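Farnine Cell Maintenance and Setup
Progress report to the Gallagher equipment fund, period ending September

1. Status

The two-arm tabletop cell at the Fekville site is back in service after the wrist cable rework on both arms. Work under items 1 to 4 of the plan is closed. Item 5 (spare parts) is open. Item 6 (written setup procedure) is in draft and is being used by the operators in its draft form.

2. Wrist cabling

At the start of the period the left arm dropped its wrist camera signal whenever the last joint turned past its midpoint. The fault was traced to a cable tied too tightly behind the gripper. The tie had been added during an earlier repair and was not on the drawing. It was removed, the connector was replaced, and the cable was given a longer service loop. The right arm had the same tie but had not yet failed. It was changed at the same time.

The new loops take up more space near the table. At low arm poses they can touch the work surface, and the lower joint limit was raised by 10 mm on both arms to allow for this. No signal loss has been logged since the change.

3. Gripper alignment

Both grippers were removed, cleaned and refitted. The left fingertip pads were worn on one side and have been swapped for new ones. Closing force was reset on both arms with the Fatudik gauge. The right gripper needed 2 passes to come within tolerance; the second pass followed retightening of the finger mounts.

Alignment is checked on the dustpan and brush task. The left arm takes the dustpan handle and the right arm takes the brush, which makes any offset between the two bases easy to find.
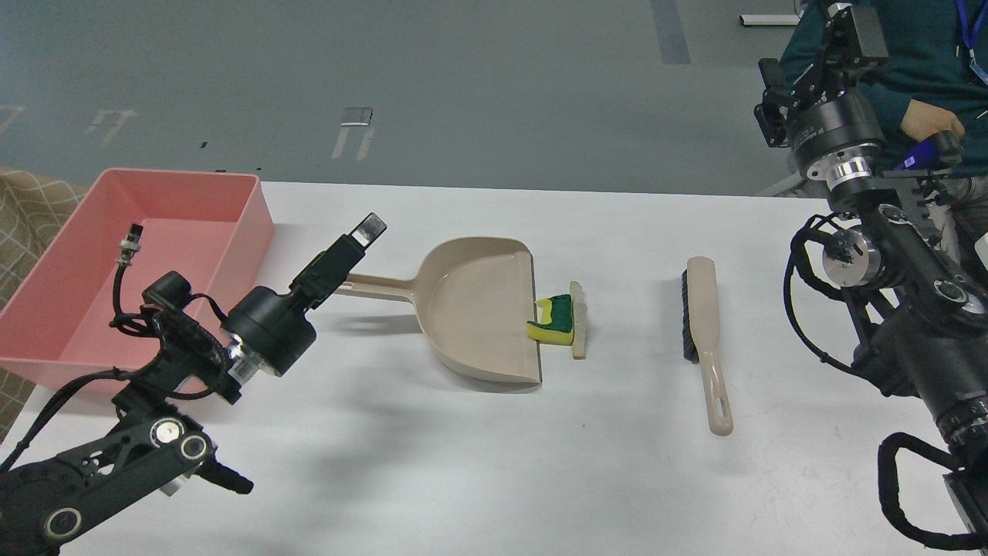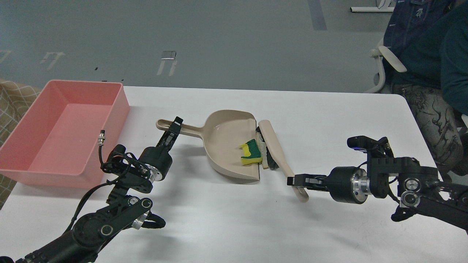
The base offset measured at the start of the period was larger than the setup sheet allows. Shims were fitted under the right base and the table-to-arm calibration was run again. The remaining error is inside the limit at all check points except the back right corner, where it is at the limit. The corner is outside the area used by the present tasks – it will be looked at again when the table is next unbolted.

4. Running hours and checks

The cell ran for 58 hours after the rework. Over that time the arms completed 700 task cycles. Stops were logged by cause. Most were operator stops for repositioning objects. The rest were grip faults on the brush handle, which slips if it is taken too close to the rounded end. The start pose for the right arm has been moved up the handle in the draft procedure.

Joint temperatures are read at the end of each session. The right wrist motor runs warmer than the left. The difference was present before the rework and has not grown. It is being recorded and no action is planned.

The daily check now consists of:
Inspect cable loops at both wrists for rubbing.
Wipe fingertip pads and look for uneven wear.
Check base bolts against the paint marks.
Run the homing routine, then the short calibration.
Confirm the wrist camera signal through the full range of the last joint.

5. Spare parts

One set of fingertip pads remains in stock. A further set and a spare wrist cable are on order. Delivery of the cable has slipped into the next period. Until it arrives, a cable failure on either arm would stop two-arm work at the cell.

6. Next period

Finish the setup procedure and issue it. Fit the spare cable bracket to the left arm. Recheck closing force on both grippers. Remeasure the back right corner if the table is moved. The remaining budget covers these items and no change to the plan is requested.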